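Threads > Yaa Fiadzo > Small lab, big cleanout

Yaa Fiadzo
Jul 28, 2023

Okay, bench cleanout thread, because I promised Yufang I'd write down what we did so we don't have to invent it all over again next time. It's long, mute me if you need to. We started with the test tube rack, empty and out on the table, and I have feelings about racks.

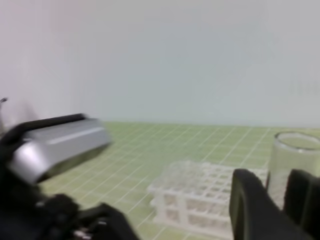
1/ Racks first, always

So my whole theory of tidying a bench is that you empty the racks before you touch anything else. A rack with six mystery tubes in it will sit there for a year and everybody walks around it like it's a sleeping dog. An empty rack is just a rack! You can wash it, you can move it, you can give it away.

2/ I love the pale see-through plastic ones with the square holes. Square holes are forgiving. Your tube leans a little, sure, but you can get fatter tubes in there too, and you can grab one in gloves without wrestling it. Yufang Su is a round-hole person and we have agreed to stop discussing it at lunch.

3/ Also a fan of the lower tier. I used to think it was only there to hold the thing up, and then I worked one summer with a single-tier rack and every tube swung around like a loose tooth. Two tiers or I'm out.

4/ Washing. Warm water, a drop of plain dish detergent, a bottle brush small enough to get into the corners of the squares. The corners are where the gunk lives. Rinse more than you think you need to, then one last rinse with deionized water if you have it handy.

5/ Please do not scrub plastic racks with the green side of the sponge. I did this to a whole stack in my first job and they came out looking like they'd been dragged behind a truck. Soft brush only.

6/ Marker! Everybody writes on racks. A little ethanol on a wipe takes most of it off if you get to it soon enough. There's a rack in our cabinet that says NYARKO in capital letters down one side (old project, long gone) and that one has survived everything I own. It's the Nyarko rack forever now.

7/ Drying: upside down on a towel, overnight, and leave it alone. Water hides in the bottom tier. If you put it back in the cabinet damp you'll get that closed-up smell, and then you get to wash it twice, ask me how I know.

8/ Labels for the next round. We're switching from writing on the plastic to a strip of lab tape on the short end, with project, initials and month. If the tape says November and it's spring, the rack is fair game and I'm coming for it.

9/ Somebody in the replies wants to know where the tubes went. Everything with a readable label got checked against the log and went back to the person on the label. Everything without one got treated as the worst thing it could be and went out through the waste pickup. No pouring mystery liquid down the sink, I don't care how clear it looks.

10/ The log, by the way, had 847 entries and I read all of them on one very large iced coffee. Highlights include "blue one (ask Yufang)" and a row that only says "same as before." Yufang was asked. Yufang does not remember the blue one.

11/ We did a supply order while we were at it. I'd been putting it off since the last Ukholm catalog came, mainly because their order form makes me want to lie down. Got brushes, lab tape in two colors and a box of caps. No new racks! I was very strong.

12/ If you're setting up a bench from nothing, my advice is buy fewer racks than you want and all the same kind. They stack, they fit the same shelf, and you stop having that one weird tall guy that only goes in sideways.

13/ Where they live now: bottom shelf of the glassware cabinet, clean ones left, needs-a-wash ones right. Yufang wanted to swap sides. We'll see who gets to the label maker first.

14/ Next up is the pipette tip drawer and I'm already scared of it. If you have a system for half-used tip boxes that doesn't end in a pile, please send it to me, I will read every single one.

Contact: use the message form on this profile | © 2023 Yaa Fiadzo | Back to top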